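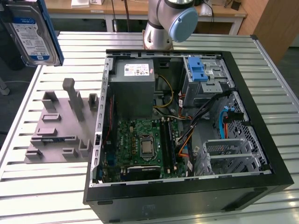
You take longer over it than anyone else in town, one of our regulars told us last spring, and you talk the whole way through, but I've never had to bring the same computer back twice. We were so pleased with that (even the bit about the talking) that we wrote it on the wall above the kettle, and it still tells people most of what they need to know about us.

We are Womora, a small repair workshop and training school on the ground floor of the old Fornberg building, and we have been mending desktop computers for 17 years. We began with two benches and a borrowed set of screwdrivers, moved here when the rent went up at Getside, and have been spreading slowly into the rooms at the back ever since.

Our first love is the ordinary tower, the sort that sits under a desk for years and gets kicked every time somebody stretches their legs. Lay one on its side, take off the panel and it is a friendly thing to learn from! Power supply, board, processor, memory, drives, all in reach of one pair of hands, and nearly all of it can be swapped with a little patience. People come to us quite sure they'll break something, and by the end of the first evening they are pulling out memory modules and clicking them back in as if they'd done it all their lives.

The evening course runs over 9 weeks, with a new group starting every May. We spend far longer than you might expect on cables: where each one goes, which way round the plug sits, and how to tuck them away so that the next person to open the case doesn't curse you. You'll also learn to clean out dust properly, to fit a graphics card without forcing it, and to write a clear label, a skill we feel rather strongly about.

If you'd simply like something mended, bring it in and we'll have a look while you wait. Looking costs nothing, and we aim to ring you with a price within 48 hours. Older machines are very welcome. We keep a good shelf of used parts, many of them from the Dwivedi office clearance, and we'd much sooner fit one of those than sell you a new computer.

The door is beside the bicycle racks, and the bell sticks, so give it a good push.

Page last updated November 18, 2021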